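[polix-users] Re: 내려놓기 동작에서 손이 열리지 않고 팔만 뒤로 빠지는 현상

안녕하십니까. Samuel 작업반에서 로봇 쪽 시험을 맡고 있는 사람입니다. 한국어가 모국어가 아니어서 표현이 어색한 곳이 있을 수 있습니다. 뜻이 분명하지 않은 문장이 있으면 그 문장을 지적해 주십시오. 다시 쓰겠습니다.

질문하신 현상은 저희도 9월에 겪었고, 원인을 절반 정도는 찾았다고 생각합니다. 먼저 저희 쪽 이야기를 적고, 그 다음에 보내신 글에 하나씩 답하겠습니다.
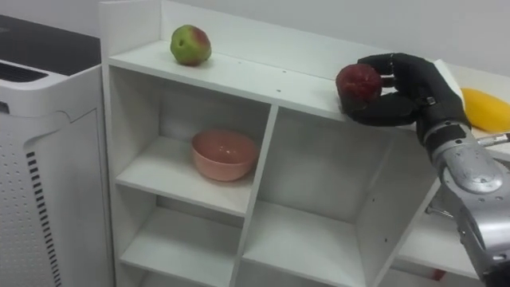
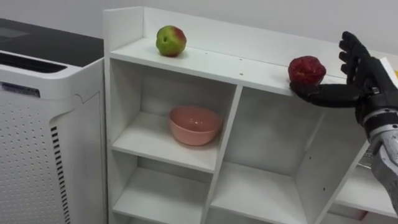
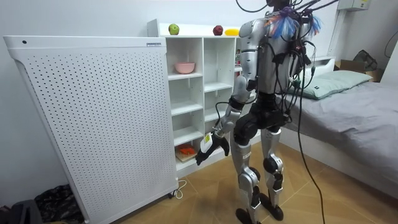

저희의 고장은 "놓기 완료"라는 신호가 너무 일찍 나오는 고장입니다. 손 드라이버는 Polix이고, 팔과 허리의 궤적은 Rornent가 계산합니다. 놓기 단계에서 Polix는 손가락 관절의 목표값을 보내고, 관절이 목표 쪽으로 70퍼센트 이동하면 완료로 보고합니다. 이 값은 네 손가락의 평균으로 계산되고, 엄지는 평균에 들어가지 않습니다. 저희 기본 설정이 그렇게 되어 있었는데 저는 고장이 나기 전까지 그것을 몰랐습니다. 평평한 곳의 가운데에 물건을 놓을 때에는 이것이 문제가 되지 않습니다. 그런데 흰 선반의 맨 위 칸처럼 앞쪽 가장자리에서 빨간 사과를 다룰 때에는 엄지가 사과의 아래로 들어가 있습니다. 두 번째 사진에서 엄지는 선반 앞쪽 가장자리를 따라 옆으로 누워 있고, 네 손가락은 위를 향해 펴져 있습니다. 손가락만 보면 손이 열린 것과 비슷한 자세입니다. 엄지를 계산에 넣지 않는 프로그램에게는 이 자세가 "열림"으로 읽힐 수 있습니다. 그러면 Rornent는 완료 신호를 받고 팔을 뒤로 빼기 시작하며, 엄지는 물건을 아래에서 받친 채로 함께 나옵니다. 안쪽 벽에 가까운 초록색 사과의 위치에서는 같은 설정으로 이 고장을 한 번도 재현하지 못했습니다.

기록에서 제일 분명한 것은 시간의 차이입니다. 문제가 난 시험의 기록 2758번 줄에 놓기 완료가 찍혀 있고, 엄지 관절이 실제로 움직이기 시작한 시각은 그보다 339밀리초 뒤입니다. 팔의 후퇴는 완료 신호의 바로 다음 주기에 시작되었습니다. 즉 팔이 먼저 가고 엄지가 나중에 열렸습니다. 그날 사과는 바닥으로 떨어졌습니다. 사과라서 큰일은 아니었지만, 그릇이었다면 저는 이 글을 더 무거운 마음으로 썼을 것입니다.

아래는 보내신 글과 저의 답입니다.

> 저희는 Milleck 손을 팔에 달고 Polix로 제어합니다. 물건을 선반에
> 내려놓을 때 가끔 손이 열리지 않은 상태로 팔이 뒤로 빠집니다.
> 로그에는 오류가 하나도 없고 모든 단계가 정상 완료로 나옵니다.

저희도 Milleck 손입니다. 오류가 없다는 점도 같습니다. 프로그램의 입장에서는 조건이 만족되었으므로 오류가 아닙니다. 그래서 오류 로그를 찾으시면 시간을 잃게 됩니다. 저도 처음 며칠을 그렇게 잃었습니다. 관절별 위치 기록을 켜고, 완료 신호가 나온 시각의 엄지 각도를 보시기를 권합니다. 관절별 기록은 기본으로 꺼져 있습니다.

> 처음에는 통신 지연이라고 생각해서 케이블과 허브를 교체했습니다.
> 차이가 없었습니다. 손을 다른 것으로 바꾸어도 같은 일이 생깁니다.

통신 지연은 저희도 의심하였습니다. 저희 로봇은 등에서 검은 케이블 다발이 내려오고, 그 중 긴 것 하나는 바닥까지 이어지기 때문에, 모두가 먼저 케이블을 의심하였습니다. 케이블을 고정하고 시험해도, 느슨하게 하고 시험해도 결과는 같았습니다. 손을 교체해도 같다고 하셨으니 귀하의 경우에도 부품보다 설정 쪽이 더 의심스럽습니다.

다만 케이블에 대해서 하나 덧붙입니다. 이것은 이번 고장의 원인은 아니지만 안전에 관한 것입니다. 팔이 예상과 다르게 후퇴하면 사람은 물건을 잡으려고 앞으로 들어갑니다. 저희 동료 한 분이 그렇게 하다가 바닥의 케이블에 발이 걸렸습니다. 다치지는 않았습니다. 지금은 떨어지는 물건을 잡지 않는다는 규칙을 정했습니다. 방이 좁고 선반 옆에 바로 침대가 있는 환경이어서, 사람이 피할 수 있는 방향이 많지 않습니다.

> 비상정지를 누르면 손은 어떻게 됩니까? 문서에는 "현재 상태 유지"라고만
> 되어 있는데, 저희 시험에서는 한 번은 유지되고 한 번은 풀렸습니다.

이 부분이 이번 글에서 제가 가장 강조하고 싶은 내용입니다. 저희가 확인한 범위에서는, 정지 버튼을 누른 시점에 따라 결과가 다릅니다. 놓기 명령이 나가기 전이면 손은 잡은 상태를 유지합니다. 놓기 명령이 이미 나간 뒤이면 팔은 그 자리에서 멈추지만 손은 받은 명령을 끝까지 수행합니다. 팔의 정지는 Rornent가 처리하고 손의 정지는 Polix가 처리하는데, 두 경로가 저희 구성에서는 서로 연결되어 있지 않았습니다.

따라서 귀하의 "한 번은 유지, 한 번은 풀림"은 우연이 아닐 가능성이 있습니다. 정지를 누른 시각과 놓기 명령의 시각을 나란히 놓고 보시면 알 수 있습니다. 무엇을 "안전한 상태"로 볼 것인지는 물건에 따라 다르다고 생각합니다. 손 아래에 사람의 발이 있을 때 손이 열리는 것은 안전하지 않습니다. 반대로 사람의 손가락이 로봇 손에 끼어 있을 때 유지되는 것도 안전하지 않습니다. 저희는 우선 정지 시에 손도 그 자리에 멈추게 하고, 여는 것은 별도의 버튼으로 사람이 결정하게 바꾸었습니다. 이것이 옳은 방법인지는 다른 분들의 의견도 듣고 싶습니다.

> 아래쪽 칸에서는 문제가 덜한 것 같은데 확실하지 않습니다.
> 혹시 팔의 자세와 관계가 있습니까?

저희도 아래쪽 칸에서는 같은 고장을 보지 못했습니다. 그러나 이 비교는 조심해서 읽어 주십시오. 아래쪽 칸에 갈 때에는 팔이 앞으로 그리고 밑으로 뻗고 손가락이 바닥을 향합니다. 세 번째 사진의 오른팔이 그런 자세입니다. 이 자세에서 물건을 놓으면 엄지가 물건의 밑을 받치는 일이 거의 생기지 않습니다. 그러므로 높이가 원인이라기보다 엄지가 어디에 있는가의 차이라고 저는 해석하고 있습니다. 팔의 자세만 바꾸고 엄지의 위치는 같게 하는 시험은 아직 하지 않았습니다. 하면 결과를 이 메일링 리스트에 올리겠습니다.

> 임시로 놓기와 후퇴 사이에 대기 시간을 넣으려고 합니다.
> 얼마를 넣으면 충분합니까?

대기 시간은 저희도 넣었고, 지금도 들어 있습니다. 그러나 숫자를 추천해 드리기가 어렵습니다. 저희가 본 339밀리초는 그 시험 하나의 값이고, 물건의 무게나 손의 온도가 달라지면 다른 값이 나올 수 있습니다. 대기 시간만으로 해결했다고 생각하시면, 나중에 더 무거운 물건에서 다시 만나게 될까 봐 걱정이 됩니다.

저희가 현재 사용하는 수정은 다음과 같습니다.

1. 놓기 완료의 판단에 엄지를 포함하고, 평균을 쓰지 않습니다. 모든 관절이 각각 조건을 만족해야 완료입니다.

2. 완료 신호가 나와도 Rornent가 팔을 바로 빼지 않고, 먼저 아주 느린 속도로 5밀리미터만 움직입니다. 이때 손의 힘 센서 값이 변하면 아직 물건이 손에 걸려 있다고 보고 멈춥니다.

3. 선반 앞쪽 가장자리에 놓는 위치는 계획 단계에서 경고를 냅니다. 금지는 하지 않았습니다. 금지하면 저희 작업의 상당 부분이 불가능해집니다.

4. 정지 신호를 팔과 손에 동시에 보냅니다. 위에서 쓴 내용입니다.

2번은 효과가 있지만 단점도 있습니다. 손의 겉면이 물건과 조금이라도 붙으면 힘이 변하기 때문에, 정상적으로 놓은 경우에도 멈추는 일이 있습니다. 문턱값을 높이면 이번에는 진짜 걸린 것을 놓칩니다. 껍질이 매끄러운 과일과 그렇지 않은 물건에 같은 값을 쓰는 것이 무리인 것 같습니다. 이 부분을 잘 조정하신 분이 계시면 값을 알려 주시지 않아도 좋으니 방법만이라도 알려 주십시오.

아직 이해하지 못한 것도 적어 두겠습니다. 엄지가 왜 그렇게 늦게 출발하는지 저는 모릅니다. 네 손가락과 엄지에 명령이 같은 주기에 나간 것은 확인했습니다. 엄지가 물건의 무게를 받고 있어서 모터가 처음의 힘을 만드는 데 시간이 걸린다는 설명이 있고, 손 안의 제어기가 손가락을 먼저 처리한다는 설명도 있습니다. 물건이 없는 빈손으로 시험하면 두 설명을 구별할 수 있을 것입니다. 빈손 시험은 다음 점검 때에 하려고 합니다. 귀하의 쪽에서 먼저 하실 수 있으면 결과를 비교하고 싶습니다.

그리고 Polix를 관리하시는 분들께 부탁이 있습니다. 기본 설정에서 엄지가 제외된 것에 이유가 있다면 문서에 한 줄만 써 주시면 고맙겠습니다. 아마 두 손가락으로만 집는 오래된 손을 위한 설정이 남은 것이라고 추측하지만, 이것은 저의 추측입니다. 문서의 "현재 상태 유지"라는 표현도, 손의 위치를 유지한다는 뜻인지 실행 중인 명령을 유지한다는 뜻인지 구별해 주십시오. 저는 한국어 문서와 영어 문서를 둘 다 읽었는데 둘 다 분명하지 않았습니다.

필요하시면 관절별 기록에서 해당 부분을 잘라서 보내 드릴 수 있습니다. 파일이 커서 리스트에는 첨부하지 않았습니다. 그동안은 선반 앞에서 시험하실 때 한 사람이 정지 버튼만 맡고 다른 일은 하지 않도록 해 주십시오.

감사합니다.

Samuel 작업반 시험 담당 드림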